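The House Rules

Share 52 | 14 comments

I have read a lot of safety manuals in my life and I can tell you which ones get followed. Short ones! The binder at Brandeck, where I spent a couple of days this spring, used to have 3,635 numbered clauses in it. Now the people who collect gripper recordings in family homes work from two sheets of paper, and I got to tag along with them.

Pushpa Thakur wrote the two sheets. She came over from factory automation, where everything sits behind a yellow fence and you can bolt the table to the floor. "You can't bolt down somebody's bed," she told me, and she laughed, but she'd clearly had that argument a few times. Homes are soft and crowded and full of things people love, so her rules begin with asking. Which things may be handled? Which are off limits? The answers get written down before anyone picks up a tool.

Then comes the part I liked best – you leave the place the way it is. No clearing the background, no swapping a family's jumble for neat foam blocks. A tray on a bedspread, heaped with plush toys, hair things and a mandarin, is a perfectly good job as it stands.

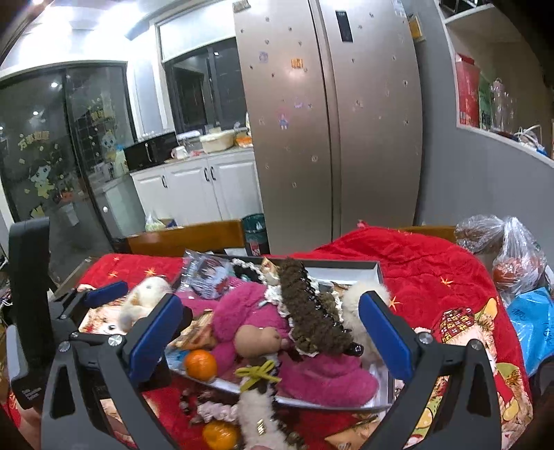

Slow hands, open jaws

Ankit Grewal trains the newcomers, and he's a stickler about approach. Jaws wide before you come in over the pile, he says, and no digging. Pads get checked at the start of every session. If something fluffy or ribbony snags, you stop and free it by hand (I tried yanking, I was told off, fair enough).

Fruit gets its own line on the sheet, and so do plush toys. Squeeze until it lifts and no further. Anything with a name or address printed on it gets turned over or taken out if the family asks.

Not everyone loves the short version. Yaryna Kuzmenko, who audits the recordings, wants a third sheet just for privacy, and she has a draft ready for July. Pushpa says she'll read it if it fits on one side.

Last updated 6th May
Contact us | Copyright Borgate | Back to top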